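3.2 Bagging pastries: the bag, the tray and the order of things

Of all the packing tasks we looked at in the Dreltutell study, bagging pastries is the one we kept coming back to at lunch. It sounds like the easiest job in the world. You have baked things on a tray, you have a bag, and the baked things need to end up in the bag in a state that someone would still want to eat. But there is a surprising amount going on in those few steps, and we think it deserves a section of its own!

Our starting point was the counter at Skesesen, the bakery where Lovisa Boström spent most of September taking notes on how staff fill orders. She logged 300 orders in all, and 84 of them went into a paper gift bag with handles, the kind people ask for when the pastries are a present. The rest went into flat paper sacks or boxes, which we cover in Section 3.3. The gift bag orders took longer to fill and drew more small corrections by hand, and they are by far the more interesting group.

A gift bag is a lovely object and an awkward container. It is made to look good while being carried, so the opening is narrow compared with the depth, the sides give when they are pushed, and the handles tend to be right where you want to reach in. Bendik Strand, who coded the notes, marked "handle in the way" as a separate event after reading only a few pages, and he was right to do so. Figure 4 shows a layout with the bag toward the back of the table and the serving tray within easy reach of it.

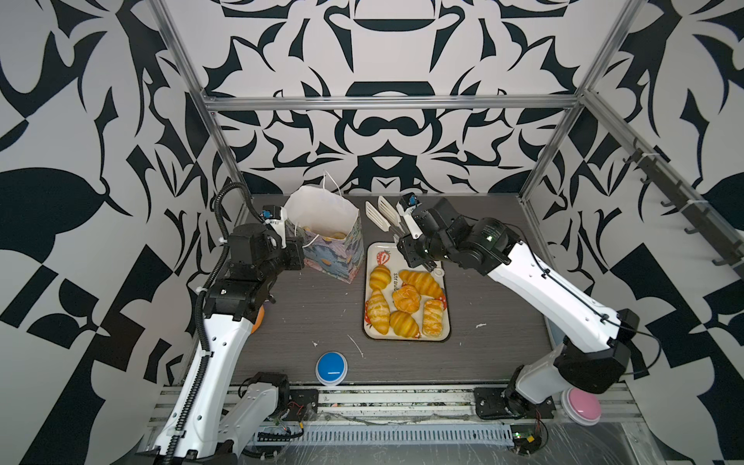 Figure 4. Paper gift bag with a floral print and white string handles, with pastries inside near the opening.

Two things about this layout matter for what follows. The first is the distance between tray and bag. At Skesesen the tray often sat at one end of the counter and the bags at the other, and every pastry had to travel over the gap, dropping flakes as it went. When Lovisa asked the staff to try the two side by side, they took to it at once and most of them kept doing it after she had left (we were delighted). The second is that the bag stands upright. A bag lying on its side is easier to slide one item into, but the next item pushes the first one around, and sooner or later the whole thing has to be tipped up anyway, with the pastries landing wherever they like.

We split the filling of a bag into five steps: open the bag, steady it, pick up a pastry, carry it over, and let it go. The middle steps repeat for each item. Opening happens once if the paper is stiff and again and again if it is soft. Steadying is the step that people forget to mention when you ask them how they do the job. Myrto Vrettos ran the interviews, and 42 of the people she spoke to described their picking hand in detail and left the other hand out completely. Yet in Lovisa's notes the other hand is hardly ever idle. It rests against the side of the bag, or pinches the rim, or holds a handle down and out of the way.

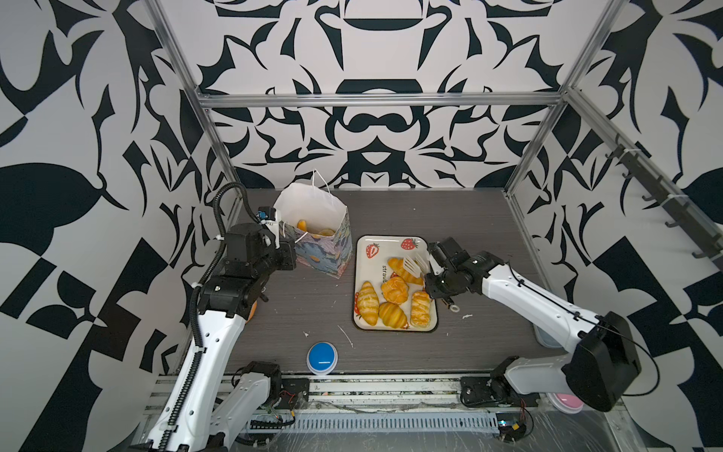

Serving tools make the picking step much more fun to study. Bare fingers, gloved fingers, tongs and forks all turn up in the notes, and each one changes how the rest of the job goes. Tongs get a sure grip but squeeze, and a squeezed croissant shows it. A fork or a pronged server goes under or into the pastry, so it leaves the outside mostly alone, but then the pastry has to come off again inside the bag, where there is very little room to tilt anything. Several people solved this by brushing the pastry off against the inside wall. Fulvio Amato calls this move "the wipe," and we have adopted his name for it in the coding sheet.

The tray has its own part to play. A flat tray with a low edge lets a tool come in from any side, and a high edge forces it to come in from above. Crowding matters too. When the pastries touch, lifting one drags its neighbor along, and the more experienced staff nearly always began with the item closest to an open patch of tray and worked inward from there. The newer staff tended to go for whichever pastry was nearest the bag. We did not expect such a clear split, and we come back to it in Section 5.

Then there is the question of what goes in first. Firm rolls at the bottom and soft, flaky things on top is the rule everyone states. In practice the tray often decides, and people take what they can reach. Eskil Berge suggested scoring each bag by how many times a soft item ended up under a firm one, and this simple score lines up nicely with the customer comments collected at the Hayat tasting on 11/30/19. Bags with a low score were called "neat" or "nicely packed" even by people who had only looked in from the top.

Our coding sheet for this task, including the handle events and the wipe, is the same one used for the Jindden set, with one change. We added a line for paper that folds inward at the rim during filling, and asked coders to mark which hand fixed it and whether a pastry was being carried at the time.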